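Grorkareck Kitchen Counter Notes, Data Card and README

Version of 2024-05-23 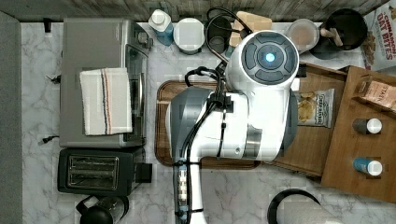

Grorkareck is a set of short recordings and written notes about one robot arm that shares a staff kitchen with the people of the Arkitdale office. We made it because we wanted to know what changes for kitchen staff when part of the tidying and serving work is given to a machine. The arm works over a counter that is also used by everybody else, so the things near it are the ordinary ones: a toaster oven with a folded dish towel on its top, a two-slot toaster, a bottle of soap, a box of cereal. The brown wooden tray under the arm is the usual place for starting and ending a task, and snacks such as the small bag of chips stand to the side of it. We did not clean the counter specially for the recordings, and the files should be read with this in mind.

What is in the set

The set has 2828 recordings. From these, 2543 have a full note written by the person on shift, and the other 285 have only a task name and a result. Of the 2543 with a full note, 1511 also carry a handover mark, which means that a person took over the task from the arm or gave it back to the arm at least one time.

Folders

recordings/ holds the video and the joint positions of the arm
notes/ holds the shift notes, one text file for each recording
handover/ holds the times of each handover
rota/ holds the shift plan before and after the arm came, without names
forms/ holds the empty note form and the consent form, in English

The recording and its note have the same number. If a number is missing in notes/, the note was never written. It is not an error in your download.

How the work was divided before

Before September the kitchen had one early shift and one late shift. The early shift unpacked the delivery, filled the snack shelf, and put the trays out for the meeting rooms. The late shift collected the trays, wiped the counter and wrote the order for the next day. Most of the lifting was in the first hour, and the staff told us that this hour was the one they liked least.

How it is divided now

The arm puts small packed items on the trays and takes them off again. It does not touch anything hot, it does not use knives, and it does not handle open food. A person still unpacks the delivery, carries every tray to the rooms, and decides what goes on it. The person also wipes the counter, and stops the arm before doing so.

One new duty was added, and we did not plan enough time for it in the beginning. Somebody has to check the counter before each task and bring back the things that colleagues have moved. People make toast and leave the bag open, or they push the tray to the back to get more space. In the first version of the rota this checking had no line of its own. It has one now, with 24 minutes per shift, and the staff agreed to this number after trying it.

No position was removed during the project. We write this because we were asked it many times. We can't promise what the office will decide later, and the data should not be used as proof in one direction or the other.

How the notes were written

Each note answers the same points: the task, who started it (arm or person), what was on the tray at the end, if a person helped, and one free line. The free line is the most useful part in our opinion. Many of the notes speak about noise, about waiting for the arm to finish before reaching the soap, and about visitors who ask questions while the person is working. Some are only one word. We corrected spelling where the meaning was not clear, and left the rest as it was.

The staff could skip a note without giving a reason. Notes were not shown to the shift manager, and they were not used for any review of work.

The software

The tasks are started with Nunen, a small program with one screen and a list of tasks. It writes the log files in recordings/. The handover times come from a second tool, Bartoš, which writes a line each time the arm is switched between its own control and control by hand. The clocks of the two tools were not always the same in the first weeks. Please use the corrected column, named time_fixed, and not the column named time.

To read the files you need Python 3. Start with the script read_one.py, give it a recording number, and it prints the note next to the log.

Known problems

It is one kitchen with one team. The results may be different where the kitchen is larger or the shifts are shorter.
The late shift wrote longer notes than the early shift, so the free lines give more weight to the late shift.
A task that was stopped before the arm moved is saved as "failed" in the older files and as "stopped" in the newer files.
The word "help" in the notes can mean moving an object or only watching closely. We did not separate these two.

Use

You may use the set for research and teaching. Please do not try to find out who wrote a note, also if you know the office. If you publish numbers about working time, please publish the rota version together with them, the old and the new one are easy to confuse.

Corrections are welcome in the issue list of the Grorkareck repository. Write the recording number in the title of the issue and say which folder you mean.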